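Chapter 6
The Long Throw and Other Uncivilised Methods

In this chapter
Why the throw-in is the most neglected restart in football
The law, briefly
Three ways to defend a ball coming in from the touchline
Case study: Idholm at Zalusby

Every coaching course I have attended has set aside a full morning for corners and most of an afternoon for free kicks. The throw-in gets whatever is left before the coaches want their tea. Yet a team in the lower divisions will take far more throws than corners in a match, and will lose the ball from a shocking number of them, usually by throwing it down the line to a striker with his back to goal and a centre half's knee in his thigh.

Irja Koivisto, whose match notes we shall be using for much of this chapter, went through a whole season of Idholm's fixtures and logged every throw. There were 771 of them. She then sorted them by where they were taken and whether Idholm still had the ball six seconds later. Her notes are a model of restraint, apart from the entry for one wet Friday night away game, which says only "again" in the margin, eleven lines running.

What Koivisto found was that Idholm were at their worst in their own third, where they had the most room and the least idea. In the final third they were a good deal better, and the reason was Radymyr Ostapchuk, a left back who could throw a ball to the near post from more than 33 metres. Ostapchuk was not otherwise a dangerous attacking player. He crossed the halfway line in open play about as often as the groundsman did. But give him a towel and a run-up and the opposition goalkeeper began shouting at people.

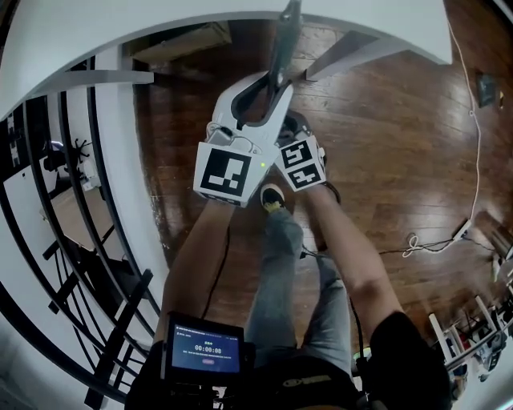 The laws are kind to such a player. He may not score directly from a throw, but he cannot be offside from one either, and neither can anyone he is aiming at. That second point is worth reading again. A forward may stand on the goalkeeper's toes (figuratively, if the referee is looking) and receive the ball in a position that would have the flag up in any other circumstance. It is strange how many teams treat this as a curiosity and leave their forwards loitering on the edge of the area, out of politeness.

The taker must face the field, have part of each foot on or behind the touchline, use both hands, and deliver the ball from behind and over the head. Opponents must stand at least two metres away. Young players are told all of this once, at the age of eight, and then spend the rest of their careers being penalised for foul throws they believe to be the work of a vindictive official.

Defending the long throw

There is an old argument about whether a long throw should be defended like a corner. Heikki Pitkänen, who managed Zalusby for two spells and was sacked at the end of both, held that it should not. A thrown ball, he pointed out, travels more slowly than a kicked one and tends to drop with very little pace on it. A defender who meets it has to supply all the power himself, and a tired defender will supply it straight up in the air. His teams therefore left a man in front of the near post whose only task was to get any sort of touch, and two more outside the crowd to collect what fell.

Raili Manninen, his assistant and later his replacement, disagreed with nearly all of this. She marked man for man and sent her tallest player to stand directly in front of the thrower at the permitted distance, with his arms by his sides, looking enormous. She conceded fewer goals from throws than Pitkänen had. He has always put this down to the opposition.

The third method is to avoid giving away throws near your own corner flag. It is recommended in a number of manuals, generally by people who have never seen a full back under pressure.

Case study: Idholm at Zalusby

The match we shall follow was played in August, on a hard pitch, before a crowd of 200. It finished 2–1 to Idholm, and all three goals began with the ball in somebody's hands. Zalusby's came first, after Idholm threw backwards to a centre half who had stopped to adjust a sock. Both of Idholm's came from Ostapchuk, the second of them deep in stoppage time, by way of a flick, a shin and what Koivisto's notes call "general presence".

Before reading on, sketch where you would place your eleven players to defend a throw taken ten metres from your own goal line. Keep the sketch. You will be asked to alter it twice before the end of section 6.2, and once more after that, in pen.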